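**Prerside Parish Newsletter, notices sub-group**
Minutes, 11/5/23, held in the back room of the Cuautle café

Present: Calum Pollock (chair), Zübeyde Karaca, Macario Maldonado, Songül Gündoğdu (minutes)
Apologies: Atif Baloch, who sent his comments by email, at length

**1. Minutes of the April meeting**

Agreed, with one correction. Calum did not "storm out". He left briskly to move his car.

**2. Length of death notices**

The page allows 2 notices per issue at full length. The last issue carried one that ran to 1,420 words, of which a good third concerned a caravan. Zübeyde, who typed it up, said that she now knows more about the awning than about the man, and that she had grown fond of both.

Macario asked whether we should have a word limit at all. His own uncle's notice was cut by the previous editor and lost all mention of the second marriage, which caused remarks at the burial tea. Calum said limits were kinder than scissors. After some back and forth it was agreed to ask families for 400 words and to stop pretending we will be strict about it.

Atif's email proposed a form with boxes. The meeting looked at his draft. It has a box for "Hobbies (max. 3)" and one for "Cause, if willing". The second was struck out without a vote. The first was thought a bit like joining a gym.

Action: Zübeyde to rewrite the form as a short letter with suggestions in it.

**3. The Ferkarby notice**

We printed that the late Mrs Thwaite of Ferkarby was survived by her husband. Her husband was survived by her, for nine years. The daughter rang and was very decent about it, though she did ask who checks these things. Calum said that he does. There was a pause.

A correction will go on the front page, in the same size of type as the harvest supper. Calum will write to the daughter himself, by hand. From now on the family sees the finished text before it goes to print, even if that means ringing on a Sunday.

Action: Calum.

**4. Wording**

The annual discussion. Positions have not moved.

Zübeyde prefers "died". Macario prefers "passed away" and feels "died" is a bit sudden. Songül pointed out that it often is. Atif (by email) would allow anything the family likes except "lost her battle", unless the person was a soldier. It was agreed for the fourth time that we use the family's word and keep our own views for this meeting.

Nicknames may go in the heading in brackets. The case of "Stinker" was considered. His brothers insist on it, his widow has asked for Leonard, and the widow wins. The brothers may have it in the second paragraph.

**5. Charges**

Notices are free and will stay free. Photographs have cost £2 since anyone can remember, and we have collected it rarely, as it is hard to ask for two pounds from a person who is crying. The charge was dropped. Macario wished it recorded that he had paid his.

The cost of the extra page is £40 an issue, which the newsletter can stand as long as Flena keep their advertisement on the back. They want it moved away from the notices. Given that they sell stairlifts, the meeting could see their point.

Action: Macario to speak to Flena and be charming.

**6. Remembering people who have no family to write for them**

Raised by Songül. Mr Oldroyd of Mill Lane died in the spring and had no notice because no one sent one in. He had delivered this newsletter to the whole of the top end for years, in all weathers, and once to the wrong village. It seemed poor that the only thing we printed was a request for a new delivery person.

All agreed. Zübeyde will ask his neighbours what they remember, and we will write something ourselves for the next issue. Calum knew him a little and offered that he was a bell-ringer in his youth, disliked cyclists and kept excellent leeks. That is already more than we had.

Where there is no family, the group will write the notice from now on. It need not be long.

Action: Zübeyde and Songül.

**7. Any other business**

Macario has written his own notice, to save trouble. It was read aloud. The meeting found it generous. He has been asked to take it home and look again at the word "beloved", and to bring it back when he has a shorter version, there being no hurry.

Atif's email had a further page, which will be taken next time.

Next meeting at Cuautle again, if they forgive us for the two pots of tea in three hours. Calum to bring the correct key.
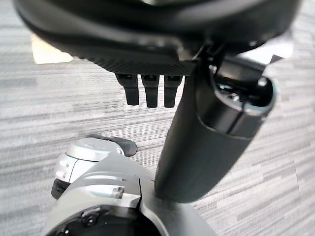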